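Trovadthorpe Residents' Forum
Board: Public Safety and Emergency Services
Topic: Road closure at Pinon Lane and release of information

Records_Desk
Posted 21/03/2022
Members are advised that Pinon Lane remains closed between the rail crossing and the Hama Street junction following the overnight fire at a storage building. The county fire service has stated that 3 engines attended and that no injuries were reported. Residents of 292 households were asked to keep their windows shut until further notice. Posts in this topic should be limited to confirmed information.

northside_reader
The notice delivered to my address gave a different boundary. It stated that the closure begins at the Nyitrai Bridge, well before the crossing. Could the moderators confirm which is correct? Parents driving to the elementary school need to know which route to take.

Records_Desk
The bridge was included in the first notice and removed in the second. The second notice is the one in force.

F. Wijaya
I must respectfully disagree with the handling of this matter. The second notice was placed on the county website and was not delivered to any household on my street. A resident without internet access would still be following the first. I have written to the county to request that corrections be delivered in the same manner as the original.

hama_street_42
I do not share that view. Delivering a second paper notice in the middle of the night would have taken officers away from the cordon. The telephone line was in operation and was answered promptly when I called.

F. Wijaya
The telephone number was printed on the reverse of the notice in very small type. My neighbors did not find it. My request concerns the procedure and is no criticism of the officers on duty.

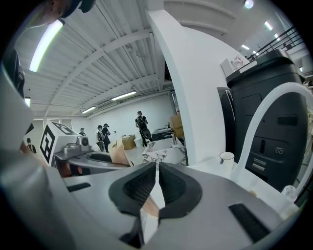
northside_reader
With respect to both members, the procedure was reviewed last July, after the gas leak, and the county undertook at that time to deliver corrections by hand to any closure area of more than 200 households. On the figure given in the first post, that undertaking applies.

hama_street_42
I was not aware of the July undertaking and withdraw my remark about the cordon. I maintain that the telephone line worked well.

Records_Desk
The county's reference for this incident is 2933. Members wishing to comment on the notices should quote it in writing to the public safety office. Farah Wijaya has agreed to post any reply she receives in this topic. The topic will remain open until the lane is cleared for traffic.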